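### 3.2 Bench layout and part presentation
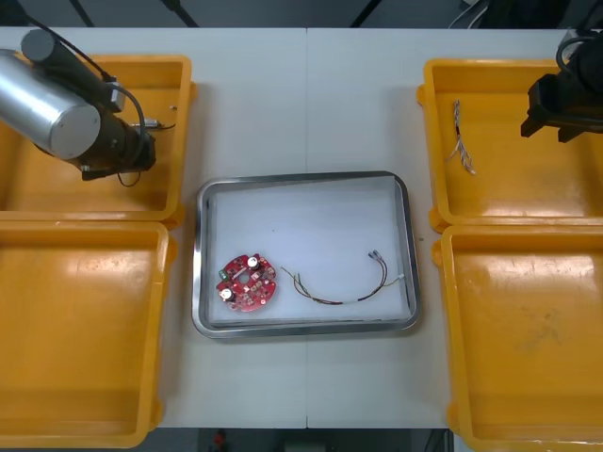
The layout was kept the same for all 20 participants. Each person took parts from trays at the sides of the table and finished the work over the central tray, so that nothing had to be carried outside the reach of a seated adult. We had used a single large bin in the pilot sessions in June, and the parts became tangled in it. Loose wires caught on the corners of the boards, and much of the time we recorded as "sorting" was spent pulling one part free of another.

**Figure 4.** Table layout with four yellow side trays and a stainless steel center tray. The center tray holds a round red circuit board and a wire harness with black, red, yellow and green wires. A small connector piece is in the upper left tray and a bundle of thin wires in the upper right tray.

Trays were assigned by part type. Connectors went to the upper left and short wire bundles to the upper right (Figure 4). The two lower trays were for parts that had been checked, with passed parts on the left and rejected parts on the right. They started each session empty. The steel tray was reserved for the board and the harness that belonged to it, and no other part was to be put down there. We chose yellow for the side trays after Takács and Bognár compared three colors in the pilot and found that dark wire ends were missed most often against gray.

The trays have raised walls, which kept small parts from rolling onto the tabletop. They also have a drawback. Participants had to lift their fingers over the wall each time they reached in, and small connectors lying close to the wall were hard to pick up. Several people slid the part to the middle of the floor first and then picked it up. We counted this as one extra movement and did not treat it as an error.

Wire bundles took longer to handle than any other part. The stranded ends spread once the insulation has been stripped, and a bundle that is picked up by its ends tends to bend or shed strands. Participants were told to hold bundles by the insulated section. Of the 251 bundles handled in the main study, 14 were rejected for damaged ends. The harness caused fewer problems. It was laid beside the board as an open arc, with the wires left twisted together, and participants could follow each color from one end to the other without lifting it.

The boards came from stock at Jimberg and were not powered at any time. Csonka inspected each one before use for loose capacitors, which are the tallest parts on the board and the first to be knocked. Boards were set down flat on the left side of the steel tray. Barta tried the mirrored arrangement with left-handed participants, but it made no clear difference to the time per board, and we dropped it after the second session.

Trays were wiped between sessions and replaced when marks on the floor made small silver parts hard to see. Glare was a more persistent problem. The glossy tray floors reflect overhead light, and a participant leaning forward may see a bright patch where a connector is lying. We moved the table away from the ceiling lamp before the main study, which reduced the glare but did not remove it. Its effect on search time is taken up in Section 4.1.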